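3. The Tray on the Bench

3.1 Why I ended up looking at tape

When I started this study I wanted to write about tool boards. You know the kind, with the painted outlines of hammers and pliers, so that everybody can tell what's missing. Both of the repair shops I visited, the one in Plekarville and the one in Zislow, had a tool board on the wall and were proud of it. But after a couple of days of sitting on a stool and taking notes, I kept writing down the same thing, and it had very little to do with hammers. It was tape. People looked for tape, borrowed tape, put tape down in the wrong spot and then accused each other (nicely, most of the time) of walking off with it.

So I changed the plan. I asked 24 people who do small electrical and household repairs to keep a diary of every time they had to stop work and look for something. They did this for 30 days, mostly in May, and they wrote down what they were looking for, where it was in the end, and anything else they felt like telling me. Some of them felt like telling me a lot! I got drawings, complaints about in-laws, and one very good recipe for bean soup. I've left those out of the analysis, but I did make the soup.

Electrical tape came up in almost every diary. I think that's partly a matter of what a roll of tape is. A screwdriver has a long shape and a handle, and it looks wrong lying on a shelf of paint cans. A roll of tape looks fine anywhere. It fits in a coat pocket, it slides onto a doorknob, it gets set on top of a jar and then becomes part of the jar. It also rolls, and two people wrote about finding one under the refrigerator.

Then there's color. Most people outside the trade think of electrical tape as black, and black is what they buy first. Once somebody starts marking wires or labeling cords, though, the other colors come into the house and they don't leave. They don't get used up at the same speed either. The black goes quickly, and the yellow, blue and red seem to last for years, so what you end up with is a drawer full of the colors you rarely need and never enough of the one you do.

3.2 Trays, hooks and the drawer

I sorted the ways people kept their tape into a few groups. The drawer was the most common and the least loved. After that came the peg or dowel, where the rolls are stacked up like rings on a finger. Pegs save a lot of space, and people who worked alone were happy with them. The trouble is that the roll you want is always at the bottom, and the ones you took off to reach it end up lying on the bench. Lizeth Sánchez, who read an early version of this section and has run a repair bench for longer than I've been doing research, wrote "YES" in the margin here and underlined it.

The group I got most interested in was the open tray. It's nothing fancy, just a shallow thing with a rim, big enough to lay the rolls down side by side. The rim does more work than you'd expect. It stops a roll from wandering, and it also tells your hand where the edge of the job is, so that "put it away" has an obvious meaning. I had been skeptical of trays because they take up so much bench, and I said so in my first set of notes. I've come around. Figure 2 gives the kind of layout I mean, with teal, yellow and black down and the right side still open.
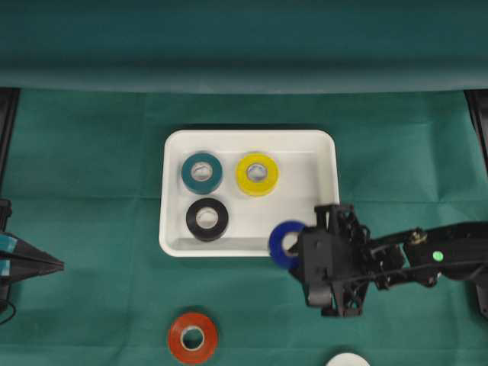
Figure 2. Electrical tape in a white plastic tray, with the teal, yellow and black rolls lying flat. The blue roll is over the lower right of the tray and the orange-red one is on the green cloth.

A few things about a layout like this are worth going into. The first is that the rolls lie flat with the holes facing up. In the diaries, people who stood their rolls on edge to fit more in had more to say about things tipping over. Flat rolls waste space, no way around it, but you can read every color at a glance and you can hook a finger in the hole to pick one up.

The second is the white. I didn't go into this expecting to care about the color of a tray, but I do now. Black tape on a dark bench is hard to see, and teal on anything greenish is nearly as bad. Against white, both are easy. One of the Zislow people had lined an old baking pan with white paper for just this purpose, and she changed the paper whenever it got grubby. I copied her idea at home and it's been great (the paper does curl up at the corners, so use a bit of tape, if you can find it).

The third is the empty part. People who were used to drawers tended to fill a tray right up, and then there was no room to set a roll back down without shuffling the others. Those who kept some of the floor clear seemed to have an easier time. I can't give a proper measure of this, and I'd be glad if somebody else would try.

3.3 What stays outside

My biggest question about trays was what happens to the rolls that aren't in them. When we talk about tidying we talk as if it were a single act, before and after, messy and clean. The diaries don't read that way at all. They read like a long string of half-finished tidyings. Somebody puts back most of the rolls, the phone rings, and the last couple sit on the bench until the next job starts. Then one of them gets picked up and used, which is handy, and so it feels like the right place for it.
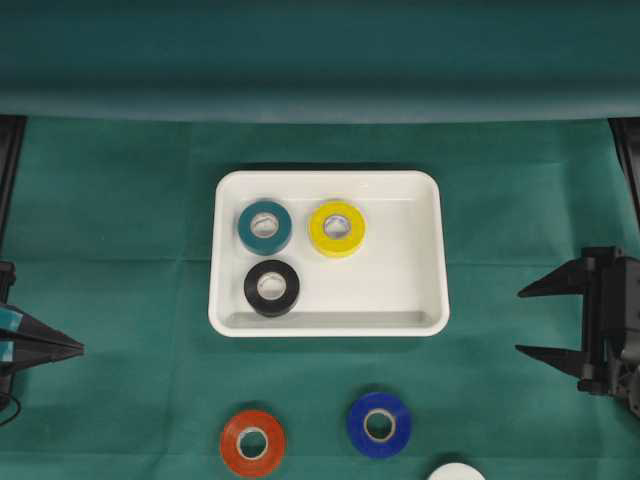 I started calling these the waiting rolls, and the people in Plekarville took up the name right away, which made me very happy. A waiting roll close to its tray is hardly a problem. You see it, you know where it goes, and it takes no thought to put it there. The ones that cause trouble are the ones that have gone farther, to a windowsill or a tool bag or the top of the dryer. In the diaries, the long searches were nearly always for a roll that had left the bench altogether, and the entries for those could get pretty heated.

That changed the advice I was giving. At first I'd been telling people to clear the bench completely at the end of every job. They hated it, and most of them quit doing it within the week. So I tried something weaker: leave what you like next to the tray, but don't carry it out of arm's reach. That was much easier to live with. Lizeth thinks I gave in too soon and that a clear bench is a matter of habit, and she may be right, though she's had a lot more years to build the habit than most of my people have.

I should also say something about assigned spots. A few of the diary keepers gave each color its own place in the tray, always the same, and one went so far as to draw circles on the bottom with a marker. I thought this was overdoing it. But in the follow-up talks, the ones with fixed spots could tell me which color they were low on without getting up to check, and the others mostly guessed. With only a handful of rolls I wouldn't bother with the circles. Starting in the upper left and filling across is plenty, and it leaves the free space all together on one side.

3.4 Some limits

The diaries only cover the times people noticed they were looking for something. I'm sure there were many short searches that never got written down, especially on busy days. The two towns are also close together and the shops know each other, so a good idea in one travels fast to the other. The baking pan trick had reached Plekarville before I'd even typed up my notes on it.

I also didn't weigh or measure anybody's tape, which a reader of the first draft asked about. It would be nice to know how fast each color gets used, and I've set up a small log for that at the Plekarville shop, with a pencil on a string. The pencil has gone missing once already, so I've added pencils to the list of things to ask about in the next round of diaries.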